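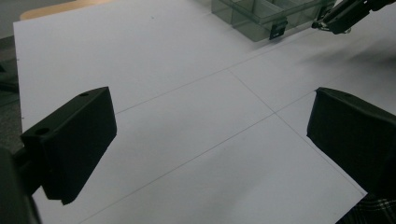 **Ticket 2272** – Plantilla a lápiz, mesa de Kaloretti
Abierto: 10/02/2018
Estado: en espera (de una regla decente)

**Síntoma.** Las líneas se cruzan, pero el ángulo recto es más bien una opinión. Clallen pide casillas de 400 mm y la última de la fila sale de 421.

**Probado**

- Volver a medir. Mismo resultado, peor humor.
- Cambiar el lápiz por uno más duro. Ahora el error se ve menos – no cuenta como arreglo.
- Escuadra de Parau. Le falta la punta desde July, perdón, julio.
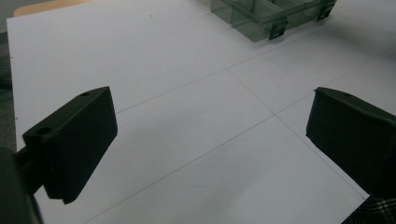 *Líneas a lápiz sobre la superficie blanca.*

**Causa probable.** Cada línea se midió desde la anterior y el error se fue sumando.

**Siguiente paso.** Borrar, marcar todo desde el mismo borde y repasar las diagonales. Tolerancia acordada: la que diga Clallen, que todavía no ha dicho ninguna.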